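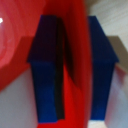 Wrist view, blue fingers, red object in the gap.

Thread: House rules for grasping thin-walled plastic, draft 2

plomside_pia
Posted June 17, 2026

OK, I'm excited about this one! Draft 2 of the shared handling rules is up, and it fits on a single page now (draft 1 was four, sorry everybody). The short version:

Close at low force first, then check the wrist view, then lift.
Pause after the lift, before any sideways travel.
Anything riding inside a container counts as part of the load.
Write down the finger set with every run. Color is fine if that's what your lab calls them.

I'd love comments on the pause. We settled on 600 milliseconds at Plomside and it has made our logs so much easier to read.

torquewrench88
Love the one-pager. Not sold on the pause. If you put it on every lift, people with long task lists will quietly turn it off, and then you have a rule on paper that half the group ignores. Make it required for open containers only. A bowl with something in it, yes. A box of crackers, no.

plomside_pia
Fair, but then who decides what's open? Last February we had a long argument over whether a basket with holes in the walls is a container. I would really like to skip that one this time.

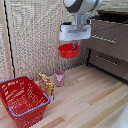 The other half of it is where the arm is allowed to stop. Draft 2 says you never hold a load over another item on the floor for longer than the pause itself. If you need to replan, back off to clear floor and replan there. I'm open to moving that number, but I want the rule to stay.

gantry_moth
Agree with the rule, disagree with "clear floor." Our cell at Cidorholm is tiny and there is hardly any. Could it say "the least crowded spot marked before the run"? That way somebody has to think about it ahead of time.

torquewrench88
That's better wording. Also please add pad checks. Worn pads are behind most of the slips I get called over for, and the wrist camera is right there, so use it between runs with the gripper open.
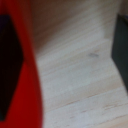
Vangelis Makris thinks pad checks should go by cycle count. He wrote on the Gkikas list that his team swaps at 3,570 closes whatever the pads look like, and he'd put that straight into the rules.

gantry_moth
I like a hard number, just not that hard number. Different pads, different objects. Let each lab set its own and post it by the cell.

plomside_pia
Yes! Going in as "a posted limit, plus a look between runs." Both of you get a credit line. Still open: how many retries on a bad grasp before a person steps in. I have 3 in the draft. 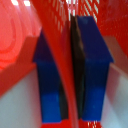

flaltwood_jo
Moderator, Handling Practice board

Three is fine with me if a retry means opening all the way and coming in again. What I see too often is people squeezing harder on the same bad grip and calling it a retry. With thin plastic that should be a stop. Can we spell it out?

torquewrench88
Seconded. More force on the same contact is not a retry.

plomside_pia
Adding it word for word. Draft 3 tonight if my coffee holds out, and I'll leave the pause question open until more of you have tried it on your own cells.

gantry_moth
We'll run it with and without the pause at Cidorholm and I'll post the logs in this thread.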